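Lestham Home Forum > Paint and Walls > Glossy white next to flat olive, yes or no?

porchcat
Posted 2018-04-29

Okay I need some outside opinions before I lose my mind. We're redoing the back room, 300 square feet, north facing, one sad window. It's been beige since before we bought the place and I am DONE with beige. My plan is shiny white on the cabinets and the trim, and then a flat, dusty olive on the lower part of the walls up to chair rail height. White above that.

My husband thinks it'll look like a dentist's office that joined the army. My sister loves it. I've had sample cards from Findier taped up since December and I've looked at them so long they don't look like colors anymore.

What I like is how the two finishes play off each other. The white is all smooth and bounces the light, and the green just kind of sits there and soaks it up. Same idea as the base and the arm here: 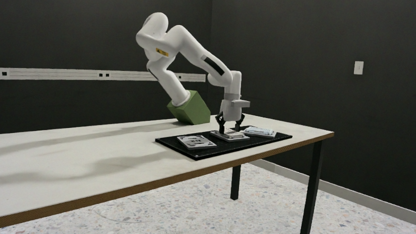 Bimla Negi
Go for it, but please don't do flat paint on the lower half of a wall. That's the part that gets kicked, leaned on, licked by dogs and hit with the vacuum. I did flat sage in my hallway and every single scuff shows. You wipe it and then you have a shiny spot where you wiped, so now it's a scuff AND a shiny spot. Get an eggshell and you'll keep most of the soft look.

porchcat
Ugh, but the flatness is the whole thing for me! Eggshell olive starts to look like a leather couch. Has anyone had luck with the scrubbable flats?

mudroom_dan
I have, sort of. We used the Gralness washable flat in the mudroom (a mudroom, so the worst possible test) and it's held up fine for a year and a half. It does wipe down. It's also thick as pudding and dries really fast, so keep a wet edge or you'll see every roller lap. I'm on team flat. Bimla is right about regular flat though.

Bimla Negi
A year and a half isn't very long, Dan.

mudroom_dan
It is with three boys.

tealorbust
I'm going to be the grump. North light plus olive equals mud. I've lived it. You put it up on a sunny afternoon and think wow, so earthy, and then it's a rainy Tuesday morning and you're eating cereal inside a swamp. If you want green in a north room you need one with some yellow in it, or go much paler. And gloss on cabinets is going to show every ding in the doors. How old are they?

porchcat
The cabinets are original to the house, so, old. Dings are plentiful. The doors are flat slabs, no panels. I was going to fill and sand.

tealorbust
Then double whatever time you've set aside for sanding. Gloss on a big flat door is brutal. Curves are more forgiving, your eye expects the highlight to move around. On a slab you get one big reflection and every wobble is in it.

mudroom_dan
Agree with that part. Semi-gloss, maybe? I don't agree on the swamp thing. She's only taking it up to the chair rail, and there's white above it to bounce whatever light there is.

kettle_and_co
Can I ask about money, because we're about to do basically the same job? We got a quote from a painter for $884, walls only, 2 coats, us moving the furniture. Seemed steep to me for one room.

porchcat
We're at almost 735 doing it ourselves, kettle, but that includes all the cabinet stuff and a decent sprayer rental. And new knobs from Bhardwaj that I had no business buying. So I don't think yours is crazy? Depends how bad your walls are.

Bimla Negi
If that includes patching I'd take it and go out for lunch.

kettle_and_co
It does include patching. Hmm. Okay, you may have talked me into it.

porchcat
Update for those following along! I took the advice (most of it) and did a proper test this weekend. Writing down what I did in case it helps kettle or anybody else.

Paint boards, not walls
I put the samples on big pieces of foam board and carried them around the room. Tealorbust, you were right about the first olive, it was pure pond by the window in the morning. The next one over on the card has more yellow in it and it stayed green all day. Behind the door it's a bit khaki but I can live with that.

Put the sheens side by side
I did gloss and semi-gloss white on two spare cabinet doors. Gloss looked amazing for as long as I stood straight in front of it, then I moved a foot to the left and saw every bit of filler. Semi-gloss it is. Still smooth, still bright, and I think it still gets me this kind of rounded clean white:

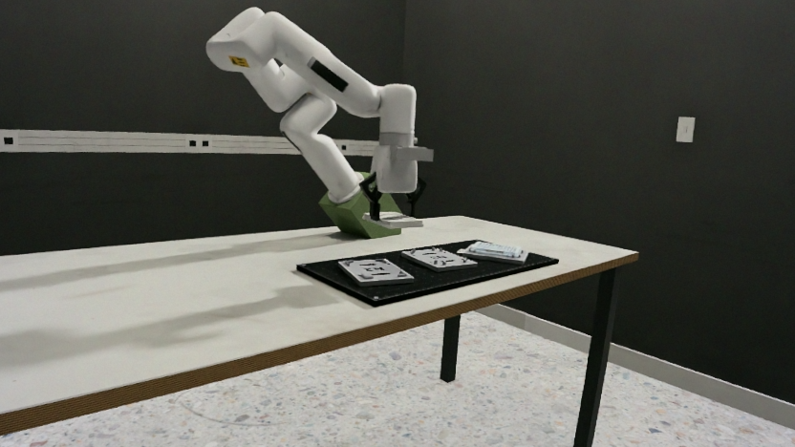 Scrub it before you commit
I let the washable flat cure for a few days, rubbed a sneaker on it, and went at it with a sponge. Most of the mark came off. There's a faint sheen if you get your nose right up to it. Bimla, I know, I know.

Bimla Negi
I said nothing!

tealorbust
Which olive did you end up with? I might be willing to try again in the guest bath, which gets actual sun.

porchcat
It's the fourth one down on the Findier green card, I'll dig out the name when I'm back home. The first one down is the swamp, so skip that.

mudroom_dan
Wet edge, porchcat. And cut in one wall at a time, don't do the whole room first.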